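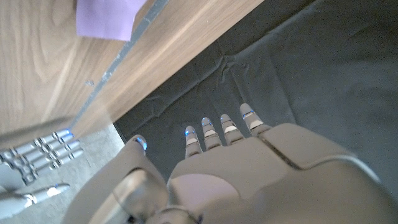
## Does a price cap always cause a shortage?

Posted by **Yetunde Edet** in Economics Basics

I'm taking an evening class in introductory economics and I'm stuck on price ceilings. The book draws the usual supply and demand cross, puts a horizontal line under the point where they meet, and says a shortage follows. Fine. Then the next chapter, on monopoly, says a price cap can make a single seller produce more. I read both chapters twice and they seem to say opposite things.

The exercise uses a made-up town called Tulilham with one bakery, Jollard. Bread sells for $4 a loaf. The town council caps it at $3. We're asked whether people end up with more bread or less, and the answer key only says "it depends on the market structure." Depends how? I don't need the calculus, I just want to know what to look at.

Also, does it matter how long the cap stays in place? The book mentions the long run and then drops it.

---

**Kelechi Idahosa**

The two chapters start from different places, so they don't really clash.

In the first chapter there are many sellers and each one takes the market price as given. The going price just covers the cost of the last loaf anyone bakes. Push the price below that and the last few loaves cost more to bake than they bring in, so they don't get baked. Meanwhile more people want bread at the lower price. The gap between the two is the shortage.

In the second chapter there is one seller. Jollard knows that to sell more loaves it has to lower the price on all of them, so it stops early, at a point where an extra loaf would still sell for more than it costs to bake. That is why the price is $4 to begin with. With a cap at $3, holding back loaves no longer keeps the price up. Each extra loaf brings in $3, up to the number people want to buy at that price. If the extra loaf costs less than $3 to bake, Jollard bakes it.

So the thing to look at is the cost of one more loaf compared with the cap:

- Cap above the seller's current price: nothing happens.
- Cap below the current price, but high enough to cover the cost of each extra loaf people want at that price: more bread, lower price.
- Cap below that: the seller starts cutting back and you get a shortage, same as in the first chapter. Output can still be higher than before the cap for a while, until the cap gets low enough.

The third case is the one people miss – a monopoly can have a shortage too if the cap is set too low.

On the long run, yes, it matters. A bakery can cover flour and wages at $3 and still not cover the rent or a new oven. It may keep baking this year and close when the lease is up. Your book probably has this under average cost, a few pages past the monopoly graph.

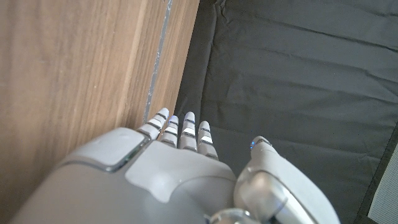

*Robotic hand, wood panel at left*

---

**Lawal Lawal**

price caps never work, look at any history book. they always end in lines

---

**Somtochukwu Nwankwo**

Kelechi's answer covers it. I'd add that if you have the demand schedule in the exercise, you can check it with plain numbers and no graph. Suppose it says 50 loaves sell at $4 and 77 sell at $3. If Jollard can bake the 77th loaf for $3 or less, it sells 77 and there is no shortage. If the cost per extra loaf passes $3 somewhere before that, it stops there and some customers go without.

Be careful with the word "shortage" as well. It means people want more at the posted price than sellers offer. A high price with few buyers isn't a shortage in this sense, even if it feels like one to the people who can't afford the bread.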